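Search this site... Go

My gripper is ugly and I'd like to defend it

6/30/22

I spent most of last winter building a two-finger gripper with a handle on it, and I've now heard the same thing from three different people at the shared shop: why didn't you just buy one? Fair question! Bought ones are nice. They come in foam, with a cable that fits, and they close with exactly the force the sheet says they will. Mine came in a shoebox of parts and closes with whatever force it feels like that day.

But I think the people who ask are wrong about what a home build is for, and I'm going to be a bit grumpy about it here, since this is my page and the coffee's hot.

When you buy the finished tool you also buy somebody else's guess about what you'll pick up. Most of the time that guess is a box. Boxes and cans, maybe a tennis ball. I don't want to pick up boxes. I want something that can sort the laundry pile in my hallway, and laundry is awful. A sock has no corners you can trust. A hat is a different shape every time you put it down (try it, put the same hat down twice and see if you get the same hat). My first fingers were bare plastic, and they slid right off a dish towel. Then I tried rubber, which grabbed so hard it dragged the whole towel along and wouldn't let go of it. The soft black pads I have on there now were the fifth thing I tried, and I only got to five because swapping a pad takes two screws and costs me next to nothing.

You can't do that with a sealed unit. Well, you can, but you'll feel sick while you do it. I once borrowed a commercial hand from a friend who'd paid $600 for it, and I was so scared of scratching the thing that I hardly used it before I gave it back. My own version has been dropped, sat on, and taken apart 59 times. I know because I keep a tally in pencil on the lid of the parts box, and I'm a little proud of it.

There's a lazy version of this argument where home-built is always better, and I don't believe that one. Kanden, the little robot mower kit my neighbor put together, spent its first summer driving into the same hedge. He swapped it for a Rivomow in October and his lawn looks great. If all you want is short grass, buy the mower! I mean it. I buy my motors, and I buy my screws, and I would never in my life wind my own coils.

What bugs me is when people treat the slow part as the part to skip. I've learned more about cloth from bad fingers than from anything I've read. I know that ribbed knit behaves differently depending on which way you come at it, and that a pad set at a slight angle does things a straight one won't. Somebody with 70 hours on a perfect gripper might know that too, but I doubt they'd know why, and the why is what lets me fix it when the next piece of clothing makes a fool of me.

So yes, it's ugly. The teal doesn't match anything and I don't care.

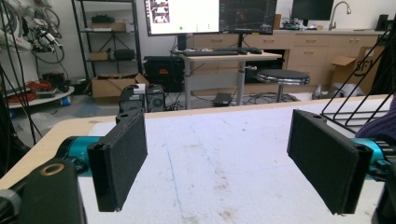
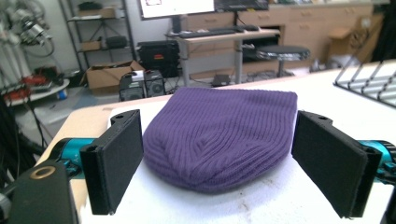 The fingers with a clear tabletop between them, and then with a purple beanie.

We use cookies to remember your settings. Accept | Manage preferences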